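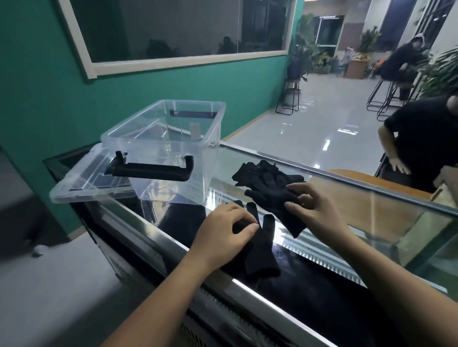

7 min read

4. Seasonal Demand and the Return of Knit Accessories

4.1 Background to the store records

The previous section treated the seasonal clothing trade in Tollidik as a single market. This section looks at one narrow part of it, the sale and return of knit gloves, scarves and hats in independent shops. These goods are cheap and are often bought as gifts, and they make up a large share of the returns handled in the first weeks after the holidays. Past work on returns has mostly dealt with shoes, dresses and coats, where the cost of each returned item is high enough to draw the attention of management. Small knit goods have been left out of most counts, even in stores where they are the main winter line.

Two stores opened their records to the study. Sekley is a general clothing shop on the main street of the old town. Bortolotti is a smaller shop near the rail station that sells accessories and travel goods. Both buy most of their plain winter gloves through the same wholesaler, Boltex, so differences in product quality between the two stores can be set aside for the greater part of the stock. Together the stores recorded 1,714 sales of knit accessories in the study period. Of these, 894 were sales of gloves.

4.2 Reasons given for returns

Customers who brought back an item were asked to choose a reason from a short card kept at the register. The card was written by Johanna Grabner and tested in the Bortolotti store before the main study. The stores logged 387 returns in all. Wrong size was the reason most often given, followed by "received as a gift, not needed." Damage was rare and was mostly limited to loose threads at the cuff.
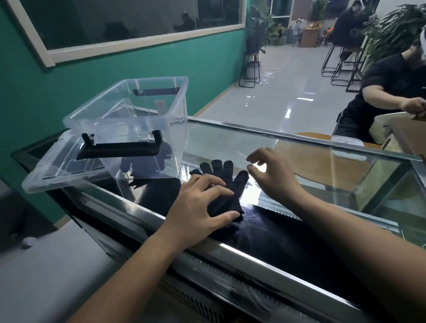
The high place of size among the reasons calls for comment. Plain knit gloves are commonly sold in one size or in two, and shop staff tend to regard them as goods that fit everyone. Customers do not share this view. In follow-up talks, buyers said that the length of the fingers mattered more to them than the width of the palm, and that neither could be judged while the gloves were joined by a tag or held inside a paper band. Several had bought gloves for another person and had guessed the size from that person's height. Staff at both stores confirmed that trying on was allowed, although no sign said so during the first part of the study.

A second point concerns the form in which goods are offered. Sekley hangs its gloves in pairs on a wall rack, while Bortolotti keeps them folded and brings them out on request. Thaler has argued in earlier work that goods shown by a clerk are returned less often than goods picked from a rack, the clerk having had a chance to correct a poor choice before payment. The records of the two stores are in line with this view, but they cannot prove it. The stores differ in location and in clientele, and the station trade includes many travelers who are unlikely to come back with a cheap item whatever they think of it. 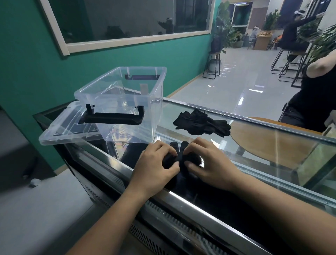

Figure 4. Folding a black glove on a glass-topped counter; further gloves and a clear storage box lie beyond.

4.3 The cost of putting goods back on sale

The price of the item is only part of the cost of a return. Each piece must be checked, matched with its partner, given a new tag where the old one is missing, and entered again in the stock list. Both stores did this work in quiet hours and did not record it as a separate task. Managers therefore believed that it cost them nothing. When Severin Thaler asked staff to keep time sheets for a sample of 200 returned items, it became clear that knit goods took as long to process as shirts, which sell for several times as much.

Matching was the slowest step for gloves. Dark plain gloves from different deliveries look alike until they are laid side by side in good light, and small changes in yarn or cuff length can then be seen. Clerks at Sekley had begun to set aside single gloves in the hope that a partner would be found later. At the end of the study period part of this stock was written off, and the loss appeared in the accounts under general wear. It would not have been found from the return records alone.

The two managers drew different lessons from the time sheets. Sekley has chosen to sew a thread through both cuffs of every pair and to leave it in place until the sale. Bortolotti has kept its practice of showing goods by hand, on the grounds that its customers expect to feel the fabric. Neither change was in force long enough to be measured before the records were closed in November.

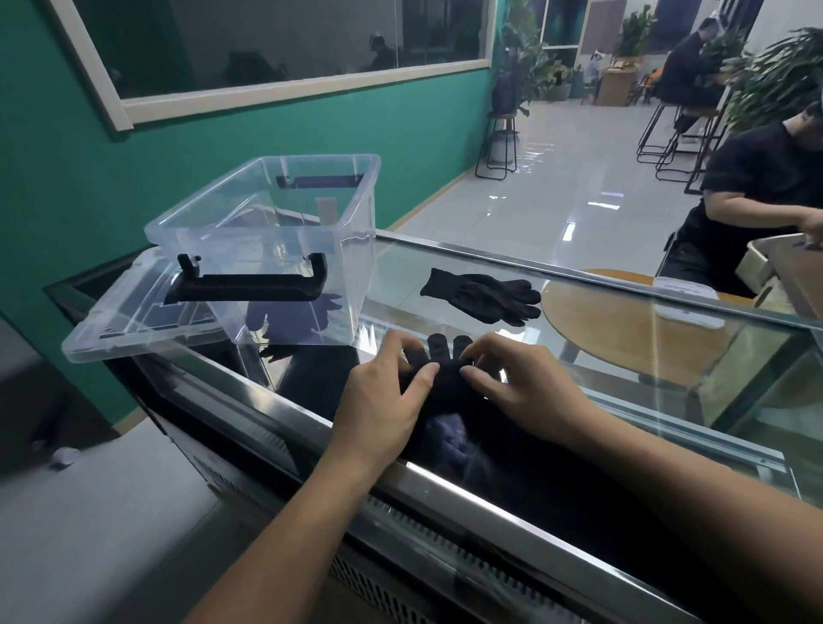
4.4 Limits of the data

The return card allowed one reason only. A customer who found a glove both too short and too thin had to choose between the two, and the order of the choices on the card may have favored size, which came first. Exchanges were logged as returns at Sekley but as new sales at Bortolotti until the practice was corrected. The early Bortolotti entries were recoded from paper receipts where these had been kept, and entries without a receipt were left as they stood. Returns made without proof of purchase were refused by both stores and do not appear in the records.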